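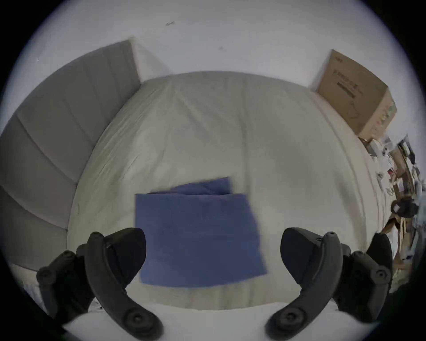
A folded blue cloth on the bed.

Sheets, Duvets and Wash Day: Your Questions

I write Cistoten, a little site about keeping house in a rented apartment in Wadcombe, and my inbox is mostly bedding. I love that! But I keep typing the same replies, so I've put them all on one page. I'm not a professional cleaner, just a person who has washed a lot of sheets (and ruined a few).

How often should I change my sheets?

Once a week if you can stand it, every two weeks if you can't. I do mine weekly in summer and get lazy when it cools off. If a dog or a small child sleeps on the bed, you already know the answer, and I'm sorry. Pillowcases I swap more often than anything else because my face is grumpy and breaks out if I don't.

Do I need a top sheet?

Need, no. I grew up with one and gave it up when I got a duvet with a washable cover. The cover does the same job as long as you really wash it. If the thought of wrestling a duvet cover every week makes you want to lie down on the floor, keep the top sheet and wash the cover once a month.

How many sets should I own?

Three sets per bed: one on, one in the wash, one on the shelf. You can get by with two, and I did for years, but then somebody gets sick in the middle of the night and you're standing there with a bath towel. More than three and they start multiplying in the closet and you forget which one has the hole.

Can I wash a duvet at home?

Check the label first, then check your machine. My washer at the Prodedden building is a skinny little thing and a double duvet fills it solid, so the water never gets to the middle. I take mine to Subramaniam Laundry, where they have the big drums, and bring a magazine. Gentle cycle, half the detergent you'd think, and an extra rinse. Then dry it on low for ages, stopping now and then to pull it out and shake it. If it feels even a tiny bit damp in the corners it goes back in, no arguing! 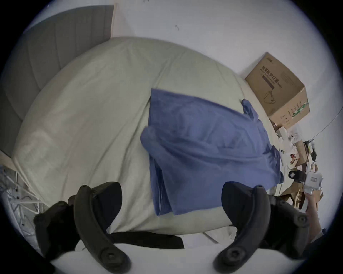
Why does my fitted sheet keep popping off?

Nearly always it's too shallow for the mattress. Measure the depth with the topper on, then buy a sheet with pockets a couple of inches deeper than that. Sheets shrink too, cotton especially, and a hot dryer is murder on the elastic. If you're stuck with the sheet you have, those clip-on straps that run under the corners do work, though putting them on is a sweaty business and I usually say a bad word or two.

Is there a trick to folding a fitted sheet?

There is, and I've watched it done many times, and mine still come out like a bread roll. The idea is to tuck the corners into each other until all four are nested on one hand, lay the whole thing flat on the bed, fold the elastic edge in, then fold in thirds and thirds again.

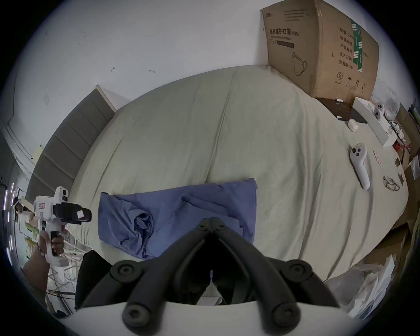 If it's lumpy, put the whole set inside its own pillowcase and shove it on the shelf. Everything stays together, the lumps are hidden, and you'll never hunt for the matching pillowcase again. I do this with every set I own now.

Does a 700 thread count mean better sheets?

Not in my experience. The 700 set I splurged on was heavy and hot and took forever to dry, and I ended up giving it to my sister. My favorites are plain cotton percale from a sale bin, and the number on the packet was much lower. Feel the fabric if the store lets you.

Fabric softener, yes or no?

No for me. It leaves a coating, and towels stop soaking things up. A splash of white vinegar in the rinse is fine for sheets now and then (never together with bleach, please). The smell goes away as they dry.

Any rules about running the washer late?

Ask your building. At Prodedden it's nothing after 10 at night, and I've cut it close more than once with a load of towels still spinning.

I'm moving. What should I do with the bedding?

Pack one full set somewhere you can reach it, and make the bed before you open anything else. The lamps and the pictures can wait. I had bare walls for months after my last move and slept just fine. Pillows and blankets make great padding for dishes too, so don't pay for extra wrap.
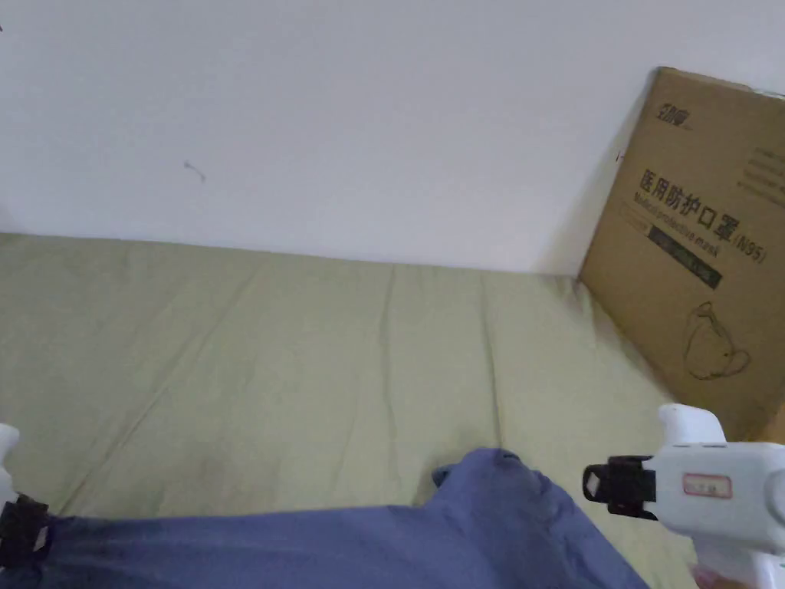 White wall, green bedding and a cardboard box.

Can I send you a question?

Please do! Use the contact form on the Cistoten front page. I answer in the evenings, and I add the good ones here when I get a minute. Stain questions are going on their own page, hopefully in March.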